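Search this site
Enter keywords
Go

Winter Citrus Returns to the Rutville Community Market

30 Jan 2023
By Gearóid Cronin

The Rutville Community Market will extend its winter season through the end of February, the Market Office has confirmed. The decision follows a survey of shoppers in which 410 households took part. Most respondents asked for longer access to fresh fruit during the cold months, and citrus was the item named most often.

Stalls will continue to operate in the Dradstead Hall, which offers covered parking and step-free entry from Maeng Street. Thirteen growers and resellers have reserved space for the extended season. Applications from additional sellers will be accepted at the Market Office until all places are filled. The fee for a single table remains $28 per session.

Shoppers are reminded that tangerines and other loose-skinned citrus keep best in a cool room or in the crisper drawer of a refrigerator. Fruit should feel heavy for its size. Any piece with soft spots should be used first or set aside for juice.

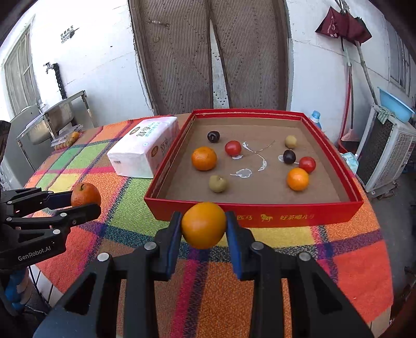 Tangerines and a red box lid on a plaid cloth.

The Skuster Road bus will stop outside the hall during market hours. Residents who receive food assistance may use their benefits at all produce tables; tokens are issued at the information desk near the main entrance. Questions about the extended season may be directed to the Market Office, Room 806, Rutville Municipal Building.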